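Plarkivow publishes its house rules for shared robot benches, free for anyone to use

March 15, 2022

I'm Radu Nedelcu, and I look after bench practice at Plarkivow. Today we're putting our working rules for small two-arm robot benches out in the open, all 8 pages of them, free to download, copy, scribble on and argue with. They're called the Bench Code, and if you run a lab, a college workshop or a small test room, I hope they save you a few headaches!

I should say straight away that this is a good practice guide. It isn't a standard, it doesn't certify anything and it won't replace your own risk assessment or whatever the law asks of you where you are. What it does is cover the everyday stuff that the big documents leave to local judgement — where the cables go, what may sit on the table, who is allowed to reach in and when.

We wrote the first version for ourselves, after a year of three teams sharing benches and each having its own idea of "tidy". Then our friends at Tulitz asked for a copy, and Hafstein asked Tulitz, and before long I was getting emails from people I'd never met wanting to know why rule four was so fussy. (It's about tape. I'll come to tape.) Between us we've now logged over 3,000 bench sessions under the code, and the wording has changed a lot along the way, mostly getting shorter.
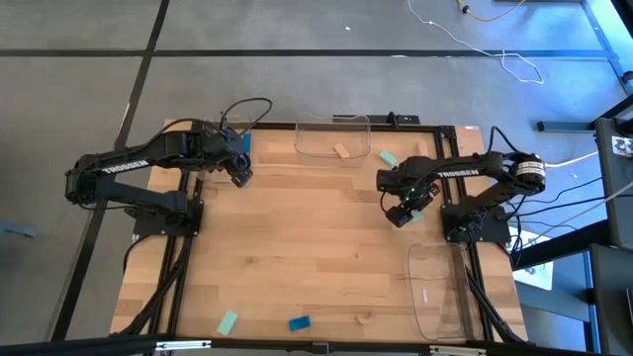 Rule one is about reach, and it's the one I care about most. Before anybody switches on, you work out everywhere each arm can get to, and you treat all of it as the robot's space, including the bit past the edge of the table. With two arms mounted facing each other across one tabletop, like the Trossen pair on our bench, the two spaces overlap in the middle, so the code asks you to plan for both arms even if you only mean to move one. We also ask for a border people can see without thinking about it. A frame round the table does that nicely at hand height, and black tape lines on the floor do it for feet, though you do need to agree what your tape means and write it on the wall.

Rule two is cables. Every cable that hangs from an arm base gets checked at the start of a session, by eye and by hand, with the power off. Slack has to be enough for the full movement and no more. Loose leads on the floor get picked up or covered before the session sheet is signed, and yes, that includes the one you're coming back for in a minute.

Then there's the matter of what goes on the table. Task pieces and their trays are fine. Mugs, phones and screwdrivers aren't, and neither is your elbow. If a piece drops, you stop both arms before you fetch it, every single time.

Giltel has kindly paid for a print run of 1,000 copies, of which 300 are set aside for schools and colleges. Those go out in April. If you'd like one, write to the Plarkivow bench desk with a postal address and a line on what you use your bench for. Comments are just as welcome, rude ones included, and I read them all before each revision.

Media contact: Radu Nedelcu, Plarkivow bench desk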